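Wire Season at Wemuveck

Sorting Bench Gallery, March
Words by Lindiwe Le Roux

Our job on the second floor is to give a computer enough examples of picking up small electrical parts that it stops embarrassing itself. The project is called Skundis. The pair of arms that does the picking is called Marino, both arms together, after a long argument over whether they should have separate names. I was for separate names. I lost.

How a session goes: somebody puts parts in the trays, somebody else drives the arms by hand controls, and every move gets recorded along with what the cameras saw. That's one example, which we call an episode because it sounds more exciting than it is. Then the parts get moved and we do it again. Sowmya Krishnan has the steadiest hands of anyone here and has driven more episodes than the rest of us put together. She also has opinions about wire, which you can hear free of charge any afternoon after 2.

We had 3838 usable episodes when I started putting this page together and 3961 when I finished, so you can work out how fast I write.

The harness, from the wrist camera

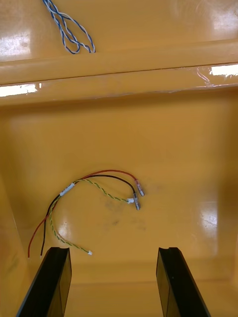 Red, black, and a thin twisted pair in yellow-green, held together near the middle by a bit of white. Spade terminals on one end of the red and black, cut ends on the other. A motor has the decency to be one shape. A harness is a new shape every time you put it down, and it picks its shape out of spite.

Why not straighten the wires before each episode?
Because the parts won't arrive straight when the system has to do this by itself. If every example starts from a neat layout, the model learns neat layouts and freezes up at the first tangle. We drop the parts in from a low height and leave them how they land, unless they miss the tray.

A word on failures, as visitors like to ask. We keep them. A grasp that slips and gets recovered is worth a good deal to us, and the driver is asked to carry on through it and not swear near the microphone. A grasp that slips and ends in the driver walking off for coffee is worth less. Of the last batch we threw out 37, most of them for a clock problem that left the arm video lagging behind the arm itself. Sowmya would like it known that none of the 37 were her fault. I have checked and this is annoyingly correct.

The parts come to us from Prokalwood, who sell salvage by the box and don't promise what's in it. The last box had 28 motors in it and one sandwich wrapper. The wrapper did not get an episode, though there was a vote.

Bench view, four yellow trays and a steel one

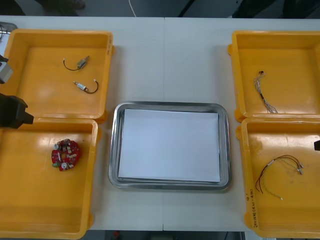
Motors upper left, the round red board under them, wires on the right in two flavors of difficult. The paper stack got the steel tray in the middle, the best seat in the house. I have a soft spot for the board, mainly because it isn't wire.

How many examples does it take before the system can do a part without help?
It depends heavily on the part. Stiff things with one obvious place to grab come along early, and soft or springy things take many times as many. We test on parts the model hasn't seen before we say it has learned anything, and wire is still well short of where we'd want it.

If you drive for us, three requests. Write the part type in the log before you start, using the names on the sheet and not your own ("spaghetti" has now been entered eleven different ways). Go at a normal speed, as the model will copy your dithering faithfully. And when you change the layout, change it properly. Nudging one tray an inch to the left doesn't count as variety, and I do look.

Next up are ribbon cables. Sowmya has asked for the month off.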